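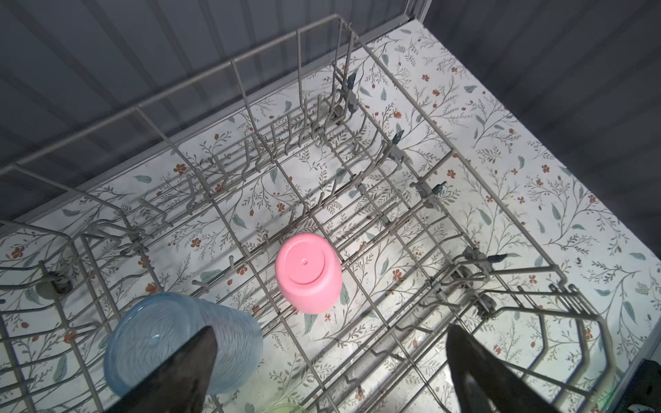

Attachment 1: rack with cups, from above

Ticket 618
Product: Detix folding dish rack, gray
Shop: Woltia, Flerkville store
Status: Open

Problem: Cups tip over in the rack. The folding tine section drops when anything heavier than a plastic cup leans on it.

What I tried:
Pushed the dark gray clips down onto the wires until they clicked. The section held for one load, then dropped again that evening.
Moved the rack to a different counter. No change.
Swapped the 2 clips that felt loose with each other. The looseness stayed with the clips, so I don't think the wire is bent.

Plates stand fine in the fixed rows. Narrow glasses are the worst, they lean into the gap and slide.

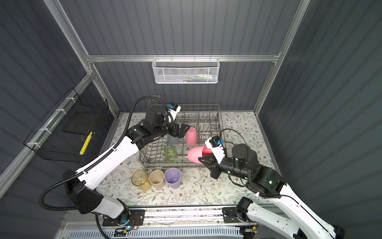
Tried again in February with only cups, plastic and glass mixed, no plates and no knives (my Sabatier stays out of the rack anyway). Plastic ones stayed put if I set them between two rows of tines. Glasses still slid once the folding part let go.

Reply from support: Please tell us whether the clips sit flush with the section folded flat. We can mail a replacement set.

Update: They don't sit flush. One stands up a little at the hinge end. Please send the set.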